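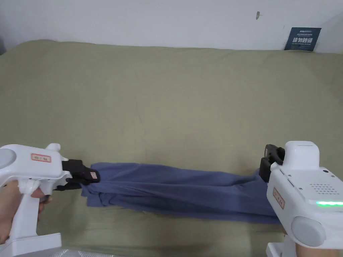
Blue cloth stretched out over green fabric.

Home Kitchen Laundry Sick Days Shed
March | By Qiuyue Cheng | 3 min read

Gastro in the house: the laundry end of things

It came home from Zustulham Primary on a Saturday, at a birthday party to which I had contributed the fairy bread. By 3 a.m. I had opinions about laundry.

Don't shake anything. I know you want to. Roll soiled sheets inwards, mess in the middle, and carry them at arm's length like a disappointing pastry. Disposable gloves if you've got them, and scrape the worst into the toilet first with paper towel.

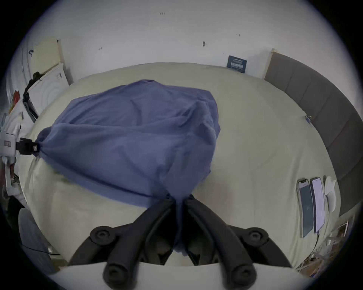
Wash the sick person's things on their own, on the hottest cycle the label allows, with ordinary detergent. Our old Harju reaches 62 degrees if you pick the button marked Cottons and takes 54 minutes if you pick the one marked Quick, which is lukewarm and no use to anyone this week. Leave some room in the drum. Stuffing in the whole bed to save a load means doing the whole bed twice.

Dry it all properly, in the dryer on hot if the fabric can stand it. Then wipe down the basket, the machine's door and the dial you poked with your glove on. 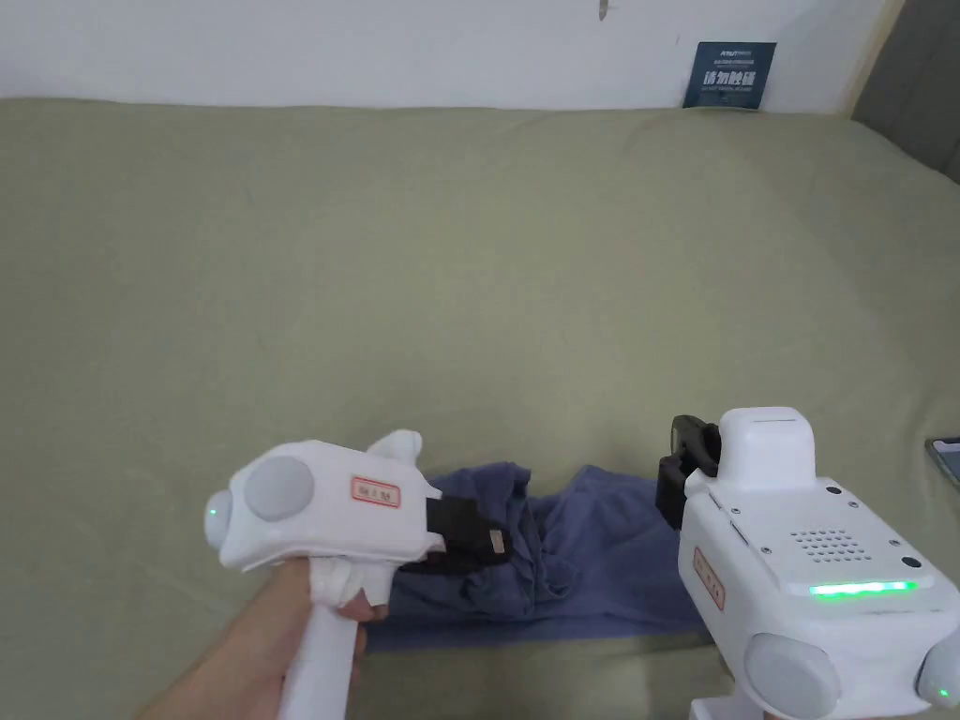 Crumpled blue cloth.

Hand sanitiser is not much chop against norovirus. Soap, running water and a bit of patience work better. Post yourself at the basin and supervise, especially the ones who claim they've already done it.

For hard floors and taps, clean first, then use bleach made up to the directions on the bottle. Fresh batch each day. Never mix it with vinegar or any other cleaner, whatever your aunt's group chat says. Open a window.
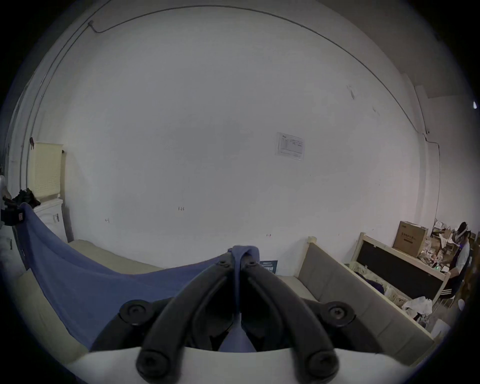 Photo: Zenley Home Pages

Keep a bucket by the bed with 400 mL of water in the bottom, as it rinses out far more easily. Line it if you're fussy. Give the patient their own towel and hide yours.

Small sips, often. Ring the doctor about babies, frail grandparents or anyone who's stopped weeing. Everyone else stays home until 48 hours after the last episode, including adults who feel fine and have a very important meeting.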